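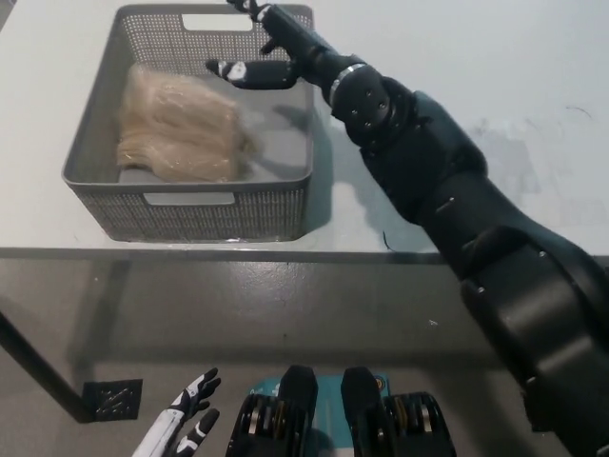
The basket reach, right hand over the gray basket.

June 1, 2021 is a Tuesday

Posted Tuesday by the Olimdale bench blog

I have been meaning to write up our house rules for months, and a reader in Cinham finally nudged me by asking what we do before a reach like this one. My answer ran to three screens of email, so I figured it might as well live on the blog where I can find it again (and where the rest of you can argue with me about it).

Some background for newer folks. We keep a written sheet for every pick task at Olimdale. It began as a page I taped up for myself, and over the years it has grown to 4 pages, which is already longer than I'd like. Most of it I borrowed from people who were kinder and more careful than I was when I started.

Rule one is that the hand stops above the basket before it goes in. We call it the hover, and it is written into the task as its own step, with its own name in the log. I used to let the arm sweep straight from rest to grasp because it looked so smooth, and I was very proud of that smoothness! Then one afternoon I sent a thumb into the rim of a bin at full travel speed and spent the evening with a tiny screwdriver. Now we hover, fingers open, and whoever is running the task says "clear" out loud before the descent. It feels silly for the first week or so. After that you miss it when somebody forgets.

Our speed cap goes with it. Above the rim we allow 200 millimeters per second, and below the rim much less, depending on what is in there. I'm sure plenty of you run faster, and I don't mean to scold – a shop with good fencing and a different arm can set its own number. Just write it down somewhere, please, and put it where a new person will see it without having to ask.

Soft stuff gets its own section on the sheet. Anything stringy or fibrous, like the pale bundle in that basket, will find every gap in a hand if you let it. So we look over the finger joints before a run and again after, under a decent lamp, and we pull strands off with blunt tweezers while the motors are disabled. Disabled means disabled, by the way. Paused is a different thing, and I have had this conversation with nearly everyone who has ever worked beside me, myself included.

Then there is the other arm. When a task only needs one hand, the idle one has to have a parking pose, and that pose has to be in the log too. We went a long time treating the idle arm as if it had gone home for the day. An arm that still has power is part of the task, whether you gave it anything to do or not, and people will lean right over it to straighten a basket.

Cables I could go on about forever. The rule says nothing loose on the tabletop inside the reach, and anything that runs over an edge gets checked by hand at the start of the shift. I picked up that habit from a visit to Vastthorpe, where they walk once around the table before every single session, touching each cable as they go. It takes less time than finding my coffee.

Last bit, and the dullest, is the logging. Every run gets a number and a line, even the ones we abort, and I would say especially those. We were up to run 3511 when I looked this morning. A fair number of those lines just say "stopped, didn't like the look of it," and I have never once asked anybody to explain further. If people have to defend pressing the stop button, they will start pressing it late.

I still owe you the post on Galindo and how we number our fixtures, and it is half written. In the meantime, if your own sheet has a rule that ours is missing, I would love to read it, so do leave it in the comments.

Get new posts by email. We send one newsletter a month and you can unsubscribe at any time.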